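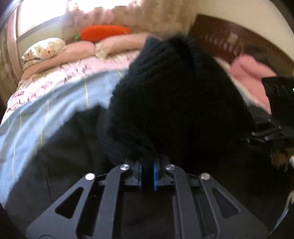

Dark clothes by a bedroom window.

Put the winter coat away dirty and you will pay for it later

Every January I hear the same thing from people who live in small apartments: the coats have taken over. They are on the bed, on the chair, on the back of the door. The usual advice is to buy something. A rack, a set of bags, a bigger closet. I think the usual advice is wrong, and that most of us would be better off spending 25 minutes on the coats we already have.

I moved to Giltby with two puffy coats and a habit of throwing them on the bed when I got home. The bed is a fine place for a coat if you are going to deal with it there. You have a flat surface, and if the bed is near a window you have daylight. Black fabric hides everything under a ceiling lamp. Lint, road salt and the shine of old grease on a cuff all show up better next to the glass, so I do all my clothes sorting in the morning.

A puffy jacket needs more attention than a wool coat. Dirt sits in the creases between the padded sections, and a quick brush down the front does not reach it. I go over mine one section at a time with a damp cloth, then do the sleeves, then the lining at the neck. Snaps and zipper pulls get checked too. Loose threads I cut with small scissors. Pulling them is how I opened a seam on my older coat, and the shop on Akier Street charged me more for the repair than I had paid for the coat.

People will say this is fussy. Maybe it is. A decent coat in our local stores now runs over 400 dollars, and I would like mine to last 9 winters. The last one lasted four, mostly spent in a heap.

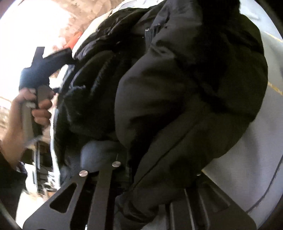 What about vacuum bags?

I don't use them for anything padded. The Daneshvar building, where I rent, has almost no storage, so I understand the appeal – a coat the size of a pillow becomes a coat the size of a magazine. But the filling is the part that keeps you warm, and I see no sense in crushing it for half a year. Sweaters can go in a bag if they must. My padded coats hang on wide hangers with some space on each side, and the space came from giving away things I had stopped wearing.

Neltthorpe Cleaners will take a puffy jacket if you don't want to wash it at home. Ask first how they dry it.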